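Setting up a two-bin picking station on a workshop bench

These notes cover the bin end of a small pick-and-place setup: how to fix the bin to the bench, what to do with the divider, how to route the cables and which objects to start with. They assume you already have an arm bolted down and moving under its own software. Ours sits on the shared bench at Lenley and gets used mostly in the evenings.

What you need

A grey plastic bin with two compartments, one bigger than the other
Two spring clamps
Clear packing tape
Masking or painter's tape
A sheet of acrylic with the paper still on
Hook-and-loop cable ties
A handful of light household objects

Step 1. Place the bin

Put the bin on the bench with the larger compartment closest to the arm's easy working range. Move the arm by hand, or jog it slowly, and check that the fingers can get to all four corners of the floor without the wrist touching a wall. The far corners are where you will run out of reach. If you can't get there, shift the bin, not the arm base, or you'll be redoing your calibration as well.

Once you're happy, mark the bin's corners on the bench in pencil.

Step 2. Clamp it

Fix one spring clamp to each side of the bin, towards the rear. The fingers will catch a wall sooner or later, and a loose bin will travel. A few millimetres is enough to make every later grasp land in the wrong spot. Keep the handles out of the path the arm takes between compartments. Run that path once with the gripper open before you put anything in the bin.

Step 3. Tape the seam

Lay clear tape along the seam where the sloping divider meets the floor. Flat things like packets and cards like to work their way into that gap. Press the tape down with a plastic card, starting from the middle. Replace it when the edge starts to lift. Ours lasts 3 or 4 weeks.

The divider will scuff. Leave it alone unless your camera software starts picking the marks up as objects. If it does, retake your empty-bin background picture.

Step 4. Route the cables

Bundle the gripper cables and leave enough slack for the wrist to turn fully both ways. Turn it by hand and watch the loop. It shouldn't go tight, and it shouldn't hang low enough to drag through the bin.

Step 5. Choose the objects

Start with five or fewer. Mix the shapes and surfaces.

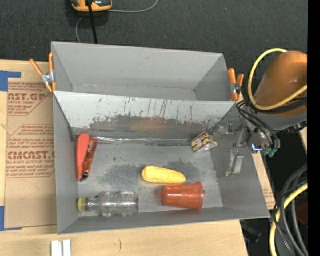

Birthe Zoëga wrote in to say she gave up on clear bottles for the first month, because her depth camera kept returning the floor behind them, and she'd tell beginners to wrap a paper label around the bottle until the rest is working. We've since tried it and it helps.

The ear of corn is a good first target. A crumpled snack packet is much harder, so save it until the rigid objects are going well.

Step 6. First runs

Set the speed to 28 per cent and keep a hand near the stop button. Do 14 picks from the larger compartment into the smaller one, putting the objects back whenever you run out. Write down each miss and where in the bin it happened. Misses along one wall usually mean the bin has moved, so check your pencil marks first.

After that, raise the speed in small steps. Check the clamps and the finger pads at the start of each session, and switch the arm off at the wall before you reach in to clear a jam.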